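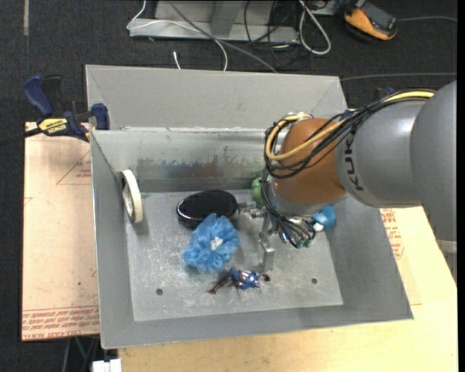

KUKA arm over the metal bin, with a mesh pouf and an action figure near the gripper.

Workshop tips: comparing grippers on mixed items

Clamp the bin to the table before the first run. Mark its position in pencil.

Use the same items for every gripper. Include one soft, one glossy and one with thin limbs.

Run 60 picks per gripper and log misses separately from drops.

Leave slack in the cables at the wrist - a tight bundle pulls on the last joint.

Wipe the fingertips between sets.

Notes: Zohreh Parsa, Burholm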